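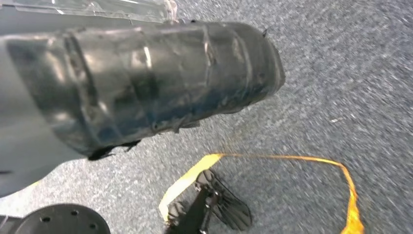
Zuletzt geändert: Oktober, 16:36 Uhr (Listenarchiv, automatisch erzeugt)

Betreff: Re: [Handhabung] Vorführung bei Grinham, Nachfragen zu Schutzhülle und Ablauf
Liste: Handhabung und Montage

Hallo zusammen,

ich antworte gesammelt, auch auf die zwei Mails, die mich direkt erreicht haben. Den Ausgangstext lasse ich gekürzt stehen.

> Ich konnte im Oktober nicht mit zu Grinham fahren und habe nur die
> Einladung gelesen. Mich interessieren drei Punkte:
> 1. Wurde an echter Ware gezeigt oder an Attrappen?
> 2. Wie verhält sich der Greifer bei weichen, faltigen Oberflächen?
> Bei uns scheitert es regelmäßig an Folie.
> 3. Gibt es Zahlen zu den Zyklen, oder war das wieder nur eine
> Schauveranstaltung?
> Außerdem: Läuft die Steuerung von Stakon dort noch, oder ist schon
> auf Molano umgestellt?

Zu 1: Vormittags Attrappen, nachmittags gemischte Teile aus dem Versand. Die Attrappen waren einheitlich, die Teile am Nachmittag nicht. Verwertbar ist aus meiner Sicht nur der Nachmittag.

Zu 2: Ausführlicher, weil mehrfach gefragt wurde. Auf dem Bild im Archiv ist der mit schwarzer Folie umhüllte Zylinder zu sehen, aufgenommen aus der Perspektive des Arms. Die Folie liegt nicht glatt an, sie wirft Falten und überlappt in Bändern um den Umfang; am unteren Rand hängt sie ausgefranst herunter. Auf den Falten stehen helle Glanzlichter. Für eine Bildverarbeitung, die Kanten sucht, ist das ungünstig, weil jede Falte eine Kante liefert. Grinham arbeitet nach eigener Auskunft deshalb nicht mit der Kante, sondern mit der Hüllkurve des gesamten Objekts und fragt erst im zweiten Schritt die Lage des Endes ab. Nachprüfen konnte ich das vor Ort nicht, die Auswertung lief auf einem Rechner, dessen Bildschirm den Besuchern nicht zugewandt war.

Boden war grau gesprenkelter Teppich. Ich hätte eine definierte Unterlage vorgezogen. Der Einwand kam auch von den Kollegen von Bawa, die Antwort war, man wolle keine Laborbedingungen zeigen. Das lasse ich gelten, es erschwert aber den Vergleich mit unseren eigenen Messungen, die alle auf mattschwarzer Platte entstanden sind.

Das dünne gelb-orange Band, das in einer losen Schlaufe auf dem Teppich liegt, ist für mich der schwierigere Fall. Formlabile Teile ohne feste Kontur haben wir in unserer Prüfliste bisher gar nicht. Ich schlage vor, eine eigene Gruppe dafür anzulegen, getrennt nach »schmal« und »flächig«. Bei diesem Band kommt beides vor, es verbreitert sich an zwei Stellen. Das schwarze geschlitzte Teil liegt zudem über dem Band. Wer die Reihenfolge der Entnahme aus der Überdeckung ableiten will, hat damit einen brauchbaren Minimalfall.

Zu 3: Es gab Zahlen, allerdings wenige. Angekündigt waren 100 Zyklen am Stück. Gefahren wurden nachmittags 36, danach war die Zeit um. Davon wurden 8 von Hand abgebrochen, in 6 dieser Fälle wegen Folie. Die übrigen zwei Abbrüche wurden nicht kommentiert. Ein Protokoll mit Zeitstempeln wurde zugesagt, liegt mir aber noch nicht vor. Ohne Zeitstempel sagt die Quote wenig, da zwischen den Zyklen unterschiedlich lang umgeräumt wurde.

Zur Steuerung: Stakon läuft noch, parallel zu Molano. Der Arm selbst hängt an Molano, die Sicherheitskette an Stakon. Begründet wurde das mit der bestehenden Abnahme. Ein Termin für die vollständige Umstellung wurde nicht genannt. Wer die Schnittstellenbeschreibung braucht: Sie wird auf Anfrage herausgegeben, aber nur in der gedruckten Fassung, ich habe ein Exemplar im Büro.

Organisatorisches: Der nächste Besuch soll bei Bawa stattfinden, Beginn 9:30 Uhr, Sicherheitsschuhe sind mitzubringen. Die Teilnehmerzahl ist begrenzt, Anmeldungen bitte über die Liste und nicht an mich persönlich. Wer eigene Teile mitbringen möchte, gibt bei der Anmeldung Abmessungen, Masse und Material an. Folierte Teile sind ausdrücklich erwünscht.

Offen ist noch, ob wir die Prüfliste vor diesem Termin erweitern oder erst danach. Ich bin für vorher. Einwände bitte hier.

Gruß aus der Prüfgruppe

--
Sie erhalten diese Nachricht als Mitglied der Liste »Handhabung und Montage«.
Abmelden: leere Nachricht mit dem Betreff »abmelden« an die Listenadresse.
Vorherige Nachricht im Thema | Nächste Nachricht im Thema | Übersicht nach Datum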